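Packing station at Mernton gets new fingertips, and a much better grip

By Estela Mansilla

The small-parts packing trial at Mernton is back up to speed this month after a full going-over of its two-finger grippers, and the people who work with them could hardly be happier. Blue pads, cleaned pins, a fresh calibration, and suddenly the thin plastic packets that used to slide away are staying put!

Mernton has been teaching a packing arm to drop small wrapped goods into cardboard boxes. The lessons come from hand-held grippers that copy the arm's own fingers, so any wear in the hand-held tools ends up in what the arm learns. By January the wear was hard to miss. The old pads had gone shiny, and one linkage had picked up enough play that the fingertips no longer met squarely.

"You could feel it in your hand before you saw it in the numbers," said Fletcher Quinlan, who leads the trial. "Hard boxes were fine. Anything crinkly, you were fishing around for a second try."

Quinlan and technician Sharada Varma took the tools apart over one long morning. Each linkage pin came out, got wiped down and went back in with a thin film of grease. Two pins were replaced. The worn pads were peeled off, the black fingertips were scrubbed clean of old glue, and new blue pads from the supplier Skemik went on, left under clamps until after lunch.

Then came the fun part, running packets again. The team picked the most awkward item on the shelf, a see-through wrapper with serrated ends and a barcode at the bottom, and worked it over an open box until the opening width was dialed in.

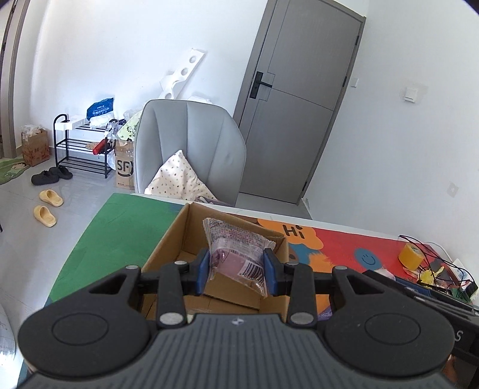
What was changed

Pads: The new ones are a little softer, and Varma trims them flush with the fingertip by hand. A pad that sticks out even slightly will catch on a seam.

Pins and linkages: They are now checked at the start of every shift. Close the fingers, look for a gap, wiggle each side. The whole thing takes less time than making coffee.

Marker: The quartered black-and-white marker on the housing gets a dry cloth only. An earlier marker was rubbed pale with cleaning spray, and replacing it meant redoing the calibration from scratch.

Opening width: Set fresh after each pad change, with a packet in the fingers and a box underneath, and written on the sheet taped inside the tool case.

The first count after the overhaul was a great one. Out of 394 packet pickups, only 7 needed a second try. Varma ran the tally twice to be sure.

"I've been on this project since the first crooked prototype, and I was grinning all afternoon," she said. "It closes, it holds, you move on to the next one."

The pads will be swapped again after 300 hours of use, or sooner if they start to shine. A spare set of fingertips, already padded, is kept in the case so that a change doesn't hold up a session.

Next on the list is a batch of soft pouches, which Quinlan expects to be harder on the pads. Testing starts as soon as the pouches arrive.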